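In Defense of the Ironing Pile

My mother ironed pillowcases. She ironed handkerchiefs and tea towels too, and once, when company was coming in February and she was nervous, she ironed a tablecloth that was going to sit under another tablecloth. I used to think this was a waste of a perfectly good evening, and I said so, the way a girl of twenty will. I'd like to take some of it back now.

I'm not going to tell anyone that a wrinkled shirt is a moral failing. I've gone to work in plenty of them (a cardigan covers a great deal). What I miss is having a chore that takes as long as it takes. Everything in my house now is meant to be quick. The dryer has a quick setting, the rice comes in a quick pouch, and even the library has a quick line for people who would prefer to skip saying hello to the librarian, which seems to me the best part of the trip.

My friend Aslı Gündoğdu disagrees with me, and she's a sensible woman with six nieces and nephews in and out of her kitchen, so I listen. She says slow housework was only ever charming to whoever wasn't doing it. She's right that my mother didn't choose ironing from a long menu of hobbies. Still, I remember her humming over it, and I remember that it was the one hour when you could stand in the doorway and tell her things. She'd keep her eyes on the collar and you could say nearly anything at all. I told her I'd failed chemistry over a basket of blouses.

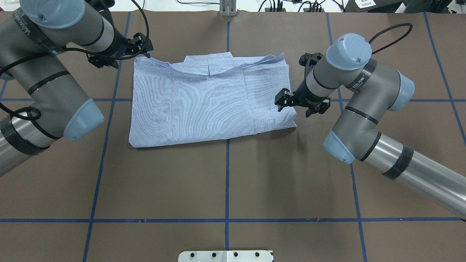

I took the ironing up again last winter, after my old iron gave out and I bought a Pomex from the hardware store, and I'll admit I was terrible at it for a while. You forget that cloth has opinions! Before the iron even gets warm there's all the smoothing and tugging, and a white piece with thin blue-grey stripes will show you every bit of your carelessness, with a flap folded over along the top and one corner running off to a little point while the other stays round. Stripes are good teachers that way. I've come to like that part best, the flattening out with the palms, when there's nothing to decide except which edge to pull.

So I keep a small pile going now, and I do it after supper with the radio low. My grandson wandered in the other evening and leaned on the doorframe, and he talked for two whole shirts about a girl in his band class. I kept my eyes on the collar.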